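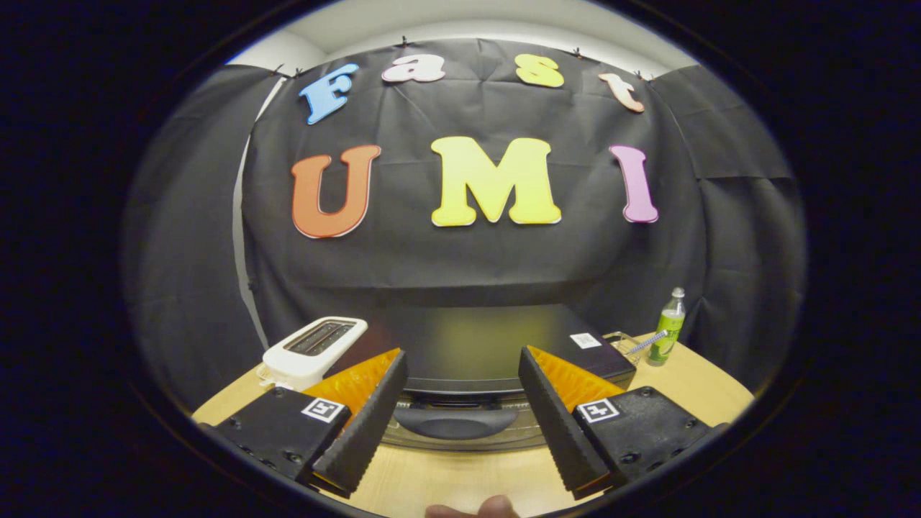 Does the Flovmont fabric steamer remove deep fold lines from a heavy curtain?
It removes most of them, but you must go over each line slowly, 2 times or more.

I bought mine in February for the curtains in our apartment in Letville. The tank holds 300 ml, enough for one long panel and a part of the second. Cotton became smooth very quickly. Polyester needed more patience, and I kept the head a little away from the cloth.

The handle is comfortable, but the cord is too short for a high window. My neighbor Alfredo Lagman uses the older Dalisay model, and he says that his cord is longer. His tank leaks, however.

One more complaint: the lid of the tank is hard to open with wet hands. I would still buy it again for curtains. For shirts I prefer my iron.

Dindo Belmonte
May 2, 2018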